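# Mimico shop staff take up grippers as Trasergate line is automated

Workers at the Prustholm plant in Mimico have spent part of each shift since March at a small table, handling wooden plaques with a gripper in each hand. The motions are recorded and used to train the robot arms that are due to take over part of the fitting line.

The plant makes small wooden goods and display hardware. Its Trasergate line turns out plaques with a raised rim and shaped openings in the face, which have to be picked up, turned, seated and checked before they are boxed. Until this spring all of that was done by hand at the benches on the main floor.

Under the new plan, arms will do the picking and seating. People will stay on inspection, finishing and repairs, and a smaller group will keep recording new motions as the product range changes.

"You hold the part the way the machine will have to hold it," said Polyxeni Vasilakis, who has worked on the fitting benches for 15 years and now splits her day between inspection and the recording table. "At first I kept wanting to put the grippers down and use my fingers. Your fingers know where the rim is. With these you have to look."

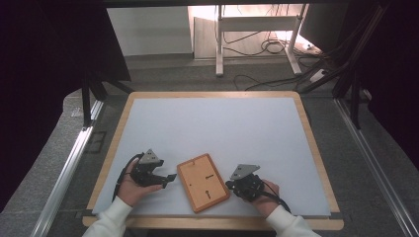
## What changes on the floor

The line has 58 employees across all shifts. The company says none of them will be laid off when the arms go in, and that the agreement with the staff covers the first year of operation. After that the terms are open, and both sides expect to talk again.

Three of the hand-fitting benches have already been taken out to make room. The people who worked at them were moved to finishing, where the plant had been short of staff, or were offered training in recording and arm maintenance. Base pay is unchanged. Those who record get a small hourly supplement, which was added after workers pointed out that the job calls for long stretches of steady concentration.

Renato Lumanlan, the shift lead in charge of the changeover, said the supplement should have been there from the start.

"We looked at it as light work, sitting work, and priced it that way," he said. "Then I did a full session myself. My wrists were fine but my head was done. You can't drift off and think about dinner, the way you can at the bench."

Sessions were shortened after that. A worker now records for no more than 40 minutes at a stretch, then goes back to other duties. The schedule is posted by the time clock and people may trade slots among themselves.

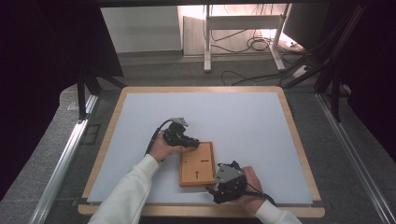 The first weeks were slow. Many of the early recordings were thrown out, mostly for hesitation or for a part that slid when the jaws closed on it. Coutinho, the contractor supplying the arms, asked for smoother takes. The workers asked for something in return – a clear list of what counts as a good one. That list now runs to a single page, and the share of discarded takes has dropped, Lumanlan said, though he would not give a number.

One point took longer to settle. Experienced fitters do not all handle the plaque the same way. Some come at it from the short ends, some from the long sides, and some change their grip depending on how the piece is lying. Coutinho first wanted one method. The fitters argued that a single method would fail whenever a piece arrived at an odd angle, and the recordings now include several.

"They were asking us to teach it and also telling us how to teach it," Vasilakis said. "We sorted that out. I think they listen more now."

Not everyone has signed up. Recording is voluntary, and a number of longtime fitters have stayed with finishing work. Some have said openly that they do not want to train a replacement for their own job. Lumanlan said he has not pressed anyone and does not plan to.

Noise is another open question. The fitting area is one of the quieter parts of the building, and workers there can talk across the benches. Staff have asked for sound readings before and after the arms are installed, and for the fencing to be placed so that it does not block the path to the break room. The company has agreed to the readings. The fencing layout is still being drawn.

## Next steps

The first arm will be set up beside the existing line and will run on the early shift only, with a fitter on hand to clear stuck parts. If it holds up for five weeks, a second will be added. Hand fitting will continue on the late shift through the trial, and orders in odd sizes will stay with the benches for now.

Vasilakis has put her name down for the early shift.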